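双腕セルのシミュレーション環境 設定と保守の手順
発表者用ノート(2022年10月6日 社内技術報告会)

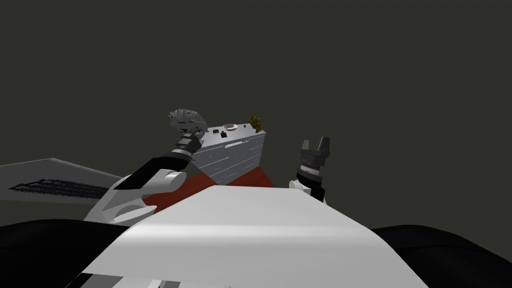

スライド1 本日の範囲
対象は双腕機 Husik の1セルのみ。実機側の Dirarton ラインには触れない。話す内容は、手先の左右構成、原点と姿勢の確認、接触パラメータ、定期点検、直近の不具合対応の順。質疑は最後にまとめて受ける。物理エンジンの選定経緯は前回資料を参照してもらう。

スライド2 手先の構成
左腕は多指ハンド、右腕は平行グリッパ。左右で手先が異なるため、設定ファイルを左右共通にしない。旧版では右の定義を鏡像コピーして左に使っていた。その名残の変数が初期化スクリプトに残っている。見つけたら削除してよい。
手先を交換したときに更新する項目は次のとおり。
・手先質量と重心
・ツール座標系の原点と向き
・干渉チェック用の簡略形状
・関節上限(多指ハンド側のみ)
簡略形状の更新漏れが最も多い。表示用の形状だけが新しくなり、干渉判定が古い形状のまま動く。画面上では判別できないので、必ず判定用形状を重ね表示して確認する。
(補足:ここで重ね表示のデモ。時間が押していたら省略)

スライド3 作業対象の配置
作業対象は白い引き出し収納。天板に小さな白い鉢と葉物の鉢植えを置いている。収納は固定物体、天板の小物は可動物体として登録する。可動物体の初期高さは天板面から少し浮かせ、開始後に落として静定させる。めり込んだ状態で始めると、最初の数ステップで弾かれる。
静定待ちは300ステップ。以前は固定時間で待っていたが、刻み幅を変えると足りなくなるためステップ数での指定に改めた。鉢植えの葉は判定形状を持たせず、鉢の部分だけを凸形状で近似する。葉まで判定に入れると計算時間が延び、把持評価への影響はほとんどない。
引き出しは段ごとに直動関節を割り当てる。摩擦は全段同じ値から始め、個別の調整は開閉試験のあとに行う。

スライド4 原点と姿勢の確認
起動後、両腕を待機姿勢に移してから確認に入る。待機姿勢では手先が対象物に触れていないこと。触れていれば力覚のゼロ点がずれ、以降の計測値がすべて使えない。
手順
1. 全関節の指令値と現在値の差を記録する。
2. 左ハンドは指ごとに全開、全閉を1往復させ、待機時の指角に戻す。
3. 右グリッパは全開位置で止め、開き幅を読む。
4. 力覚のゼロ点を取り直す。
5. 頭部視点の画像を保存し、基準画像と比較する。
5番は省略されがちだが、視点の傾きの設定が戻っていないことに気付ける唯一の工程である。自機の胴体外装が視野の下側に大きく入るため、外装の輪郭を比較の基準に使う。対象物の位置は配置変更で動くので基準にしない。

スライド5 接触パラメータ
調整ツールは Pidard を使う。平行グリッパ側は接触剛性と摩擦の二つでほぼ決まる。多指ハンド側は指の減衰が効き、低すぎると閉じた指が互いに振動する。振動が出た場合、最初に剛性を下げたくなるが、先に減衰を上げること。剛性を下げると把持物が滑り、原因の切り分けが難しくなる。
変更は一度に一項目。変更前後の設定を同じフォルダに残す。ファイル名に自分の略称を入れる習慣はやめてほしい。検索にかからない。

スライド6 定期点検
点検は連続4,000エピソードごと。内容は再現性試験と記憶領域の確認。再現性試験では乱数の種を固定して同じ動作を2回流し、最終姿勢の差を見る。差が許容値を超えた場合は、描画の並列数を1に戻して再試験する。それで一致すれば並列化側の問題、一致しなければ物理側の更新を疑う。
ログは圧縮して Hoshino サーバへ移す。未圧縮のまま放置すると作業領域が埋まり、エラーを出さずに記録だけが止まる。

スライド7 直近の不具合
症状:左腕の手首が、特定の姿勢の近くで目標角を行き過ぎて戻る。
発生:2,191エピソード分のログを見直し、該当は592件。
原因:多指ハンドの質量が、手先定義と腕定義の両方で加算されていた。重力補償が過大になり、前腕を上げた姿勢で目立つ。
処置:腕定義側の加算を削除。手先定義を唯一の参照元とした。
確認:同じ種で該当分を再実行し、行き過ぎは許容値内。右腕は重複がなく、変更なし。
該当ログは学習用データから外してある。再収録分との差し替えは11月に行う。

スライド8 残件
・初期化スクリプトの旧変数の削除
・基準画像の比較を自動化(しきい値は未定)
・引き出し最下段の開閉試験。自機との干渉余裕が小さく、台車位置の再検討が必要
・多指ハンドの判定形状の軽量化
(補足:最下段の件は質問が出やすい。台車を後退させる案と、胴体を前傾させる案の両方を検討中と答える。結論は出ていない)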